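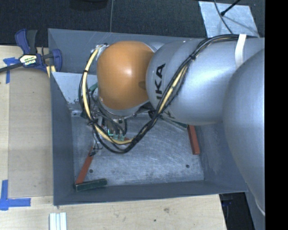
Bulletin No. 17, page 12

January
Posted by the Muli project office, Hander, Brustberg

Robot Cell Technician (fault finding and cable management)
One position, 12 months, full time, on site in Brustberg

Hander is looking for a technician to join the Muli project. The job is to find out why our bin picking cell keeps stopping, fix what can be fixed, and write down the rest clearly enough that the design group can act on it. You would spend most of your day at the cell with a meter, a hose cutter and a notebook, and a smaller part of it at a desk.

Background

Muli is a bin picking cell. An arm reaches over an open bin, picks up a narrow block, sets it down outside and goes back for another. The blocks are red or dark green and they lie however they fall, flat on the floor of the bin or leaning against a wall. The steep ones make the arm tilt its wrist a long way, and that is where the trouble begins.

Power, signal and air for the gripper all run along the outside of the arm. The cables and tubing are held to the arm with a fabric strap and gathered with cable ties, and at the wrist they make a wide loop so the last joints can turn. When the loop is too short it pulls on the connectors. When it is too long it hangs into the work area and can catch on things. We have had both.

What went wrong

In the fall we ran the cell on an endurance test that was meant to go for 300 hours. It was stopped at 130. During a pick close to the bin wall, the loop caught behind the bin rim while the wrist was turning. The arm did not detect the extra load in time. It kept turning until an air hose came out of its fitting, the gripper lost its hold, and the block it was carrying was thrown out of the bin and landed on the floor outside the marked area.

No one was hurt. One person was standing near the table, outside the boundary but closer than any of us now think is right. We treated it as a safety incident and reported it that way inside the company. The cell was locked out the same afternoon.

The review found four things:

1. The collision limits had been raised during an earlier round of tuning to get rid of false stops, and had not been put back.

2. The pressure switch on the air line was wired and working, but its signal only produced a message on the screen. It did not stop the arm.

3. The cable loop had been retied several times by different people. There was no drawing that said how long it should be or where the ties go.

4. Small stops in the weeks before the incident had been cleared and restarted without being written up. Reading the controller log afterward, we found 17 of them that look like the same kind of snag.

The first two have been corrected. The limits are back at their original values and can only be changed with a second signature. Loss of air pressure now brings the arm to a stop, and we have tested that. The third and fourth are still open, and they are the main reason for this position.

The cell is running again at reduced speed with a person at the controls and a larger keep-out area. It still stops more often than it should. Some of the stops are the lower limits doing their job. Others we can't explain yet.

What you would do

You would take over the fault log from the engineer who has been keeping it alongside other duties. Every stop gets an entry, including the ones that clear on the first try. An entry says what the arm was doing, what position the wrist was in, what the controller reported and what you found when you looked.

You would work out a proper routing for the cables and hoses on the wrist. This means measuring the loop through the full range of motion, trying different anchor points and tie positions, and producing a drawing that another technician can follow. We would like to try an enclosed sleeve and a spring return as well, and we have the parts for one of each. If you think neither is any good, we want that in writing with the reasons.

You would inspect the connectors and fittings at the gripper on a fixed schedule and replace them before they fail. At the moment we replace them when they fail.

You would check the bin, its clamp and the table after every contact event. The bin has to stay where the software expects it. If the clamp slips, every pick after that is off, and the arm can come down on the wall. The bin floor is scratched, and we don't know how much of that comes from the gripper touching down and how much comes from the blocks. Someone should find out.

You would also run the snag tests. For these we hang dummy hoses on the arm and drive it through the worst poses at low speed to see what catches and how much force it takes. The tests are done from outside the keep-out area with the stop button in hand. Two people are always present, and one of them has no other task than to watch and stop the arm.

A smaller part of the job is Drillex, our drilling station in the next bay. It has a similar hose arrangement on a shorter arm. It has not had an incident, but it was built by the same group in the same way, and we want it looked at with the same questions before it goes to full speed. Plan on one day in ten.

What we need from you

A technical qualification in mechatronics, electrical maintenance, industrial automation or something close to it. We will also consider people who learned the trade on the shop floor and can show it.

Experience with industrial robots in operation or maintenance. The make is less important to us than the hours spent near one when it was misbehaving.

You should be able to read an electrical drawing and a pneumatic drawing, and correct them when they don't match what is on the machine. Ours don't always match.

You need to know lockout procedure and follow it every time, including for a job that takes half a minute. Reaching into the bin to move a block is entering the cell. We ask everyone about this in the interview.

Written English good enough for log entries and short reports. They get read by people who weren't there.

Useful but not required: some experience with robot program code, enough to slow down a move or add a waypoint; cable and hose selection for moving axes; any training in incident investigation.

What the work is like

The cell is in a carpeted former office area and not in the main hall. It is quieter than the hall and also tighter. There is a fair amount of bending and kneeling, mostly to get at cables and connections under the table. Nothing you would lift alone is heavy. Safety shoes and glasses are required in the bay and are provided.

Hours are regular daytime hours. Endurance runs sometimes go into the evening, and when they do, the technician on the evening part starts later that day. We don't run the cell unattended, and this won't change while the log is open.

You would report to the Muli project lead and have a direct line to the safety officer. If you think the cell should be shut down, shut it down and tell us afterward. You don't need permission first. The last endurance run would have ended sooner if that rule had been clear, and a few of us had seen the loop touch the rim before that day and gone on working.

Pay and terms

Pay follows the Hander technician scale, with the step set by experience. The scale is sent to everyone invited to interview. The contract is for 12 months. An extension is possible if Muli goes on to its next phase, but that has not been decided and we are not promising it. Vacation, sick leave and pension are the same as for permanent staff. We help with moving costs to Brustberg for people coming from outside the region.

The first two weeks are training: the cell's safety rules, the controller, the incident report and the log. You would not run the arm on your own before that is signed off.

How to apply

Send a resume and one page about a fault you traced. Pick a real one. Tell us what the symptom was, what you thought it was at first, what it really was and how you proved it. A fault you never solved is fine too, if you can say where you got to and what you would try next. Leave out the names of customers.

We don't need a cover letter. Copies of certificates can wait until the interview.

Applications go to the Muli project office at the Brustberg site, by mail or through the front desk. Put "Muli technician" on the envelope. The position is open until filled, and we read applications in the order they come in. You will get an answer either way.

Interviews are held at the cell and take half a day. You will see the arm run, read a few pages of the log and look over the wrist cabling with the power locked out. Then we sit down and you tell us what you would change first. Two people from the project and the safety officer will be there. Travel is paid.

People already working at Hander may apply and should tell their supervisor before the interview stage. The incident report can be read at the project office by anyone thinking of applying, between 9 a.m. and 3 p.m. It can't be copied or taken out of the room.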